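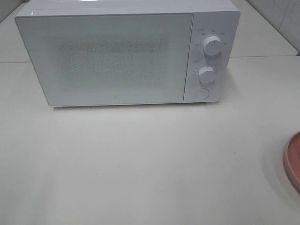 Unit 4, page 106

DOMESTIC EQUIPMENT AND FOOD REHEATING
Course handout: The Countertop Microwave Oven
Valstead Institute of Home and Hospitality Studies
Instructor: Joaquín Vergara
Revised 08/11/2023

4.1 Scope of this unit

This unit covers the basic countertop microwave oven with dial controls. Students should have completed Unit 3 (Ranges and Conventional Ovens) before attending. The unit is assessed by a short practical exercise in the training kitchen and by one written question in the April paper. Combination ovens and built-in models are treated in Unit 7 and are not required here.

Students who use a digital model at home are asked to read section 4.3 with particular care. The dial type remains common in staff rooms, rental apartments and small care homes, and graduates of this program are likely to be asked to show other people how to use one.

4.2 Principle of operation

A microwave oven heats food by means of a device called a magnetron, which produces electromagnetic waves at a high frequency. The waves are directed into a metal cooking chamber and reflected from its walls. They are absorbed chiefly by the water in the food, and to a lesser degree by fats and sugars, and the energy absorbed becomes heat.

Microwaves penetrate only a short distance below the surface. The center of a thick item is warmed mainly by conduction from the outer layers, and this takes time. Uneven heating is the usual result when a dense dish is heated at full power and served at once. Standing time, discussed in section 4.5, is part of the cooking process and must be counted in any service plan.

The output of an oven is stated in watts. A model rated at 1,000 watts will heat a given portion faster than one of lower rating, and instructions printed on packaged food must be adjusted to the oven in use. The rating is normally found on a plate on the back or inside the door. Students should record it in the equipment log before the first practical.

4.3 External parts

Door and window. On the oven shown at the head of this unit the door takes up most of the front, and its window is covered by a fine perforated mesh. The mesh is a necessary part of the oven. Its openings are much smaller than the wavelength of the microwaves, so that light can pass through but the microwaves are held inside. An oven with a damaged mesh, a cracked window or a bent door must be taken out of use and reported.

Door release. There is no handle on the door of this model. A round push button near the bottom of the control panel appears to serve as the release. On ovens of the push-button kind the button is pressed firmly with one finger while the other hand remains free to steady the door. The door should never be pried open along its edge.

Upper dial. The larger of the two dials is the upper one. In the usual arrangement for ovens of this kind, it sets the power level. The markings differ between makers, and may be words, symbols or figures.

Lower dial. The second dial is ordinarily the timer. On most mechanical timers the scale is closely spaced for short periods and wider or narrower elsewhere, and the indicator line on the dial must be read directly from the front. For very short settings, many makers advise turning the dial past the desired point and then back to it. The manual for the model in use should be consulted.

Housing. The outer case should be kept clear of papers, cloths and stored items. Ventilation openings are placed differently from one model to another, and the clearances given in the manual apply.

4.4 Suitable containers

Use: heat-resistant glass, plain glazed ceramic, and plastic that is marked by its maker as suitable for microwave use.

Do not use: metal pans, dishes with a metallic rim, foil trays unless expressly permitted by the oven manual, sealed jars, or foam packaging of unknown type.

Where the suitability of a ceramic dish is in doubt, place it in the oven beside a cup of water and heat for one minute at full power. If the water is warm and the dish remains cool, the dish may be used. A dish that has become hot should be set aside. This test is not to be applied to anything containing metal.

4.5 Standard reheating procedure

1. Confirm that the chamber is clean and that the turntable, if fitted, is seated correctly.
2. Arrange the food in an even layer, with thicker parts toward the outside of the dish.
3. Cover loosely. A vent must be left for steam.
4. Close the door fully, select the power level, and then set the timer.
5. Pause halfway through the heating period and stir, or turn the item if it cannot be stirred.
6. Allow the food to stand for two minutes before checking it.
7. Check the temperature at the center with a clean probe thermometer. The minimum for reheated leftovers in the training kitchen is 165°F.
8. If the minimum has not been reached, return the dish for a further short period and check again.

Liquids require separate attention. Water heated in a very smooth cup may rise above its boiling point without bubbling and then boil over suddenly when moved. Heat liquids in short periods and stir between them. Eggs in the shell must not be heated in the oven at all.

Mechanical timers continue to run down after the food has been removed on some models. Return the dial to zero before leaving the appliance. An oven must not be run empty.

4.6 Cleaning and care

Turn the oven off and unplug it before cleaning. Wipe the chamber, the inside of the door and the door seals with a soft cloth, warm water and a small amount of mild detergent. Rinse and dry. Abrasive pads and oven sprays are not permitted on any surface.

For dried splashes, heat a bowl of water with a slice of lemon for three minutes, let it stand with the door closed, and then wipe. The control panel is cleaned with a barely damp cloth only. Moisture must not be allowed to collect behind the dials.

4.7 Practical exercise

Working in pairs, reheat one portion of cooked rice and one portion of vegetable soup by the procedure in 4.5. Record the power level, heating time, standing time and final temperature of each. The exercise lasts 40 minutes and carries 100 marks. Record sheets are to be handed to the instructor before leaving the kitchen.

Reading for the next session: Yakubu, Small Appliances in the Working Kitchen, chapter on defrosting.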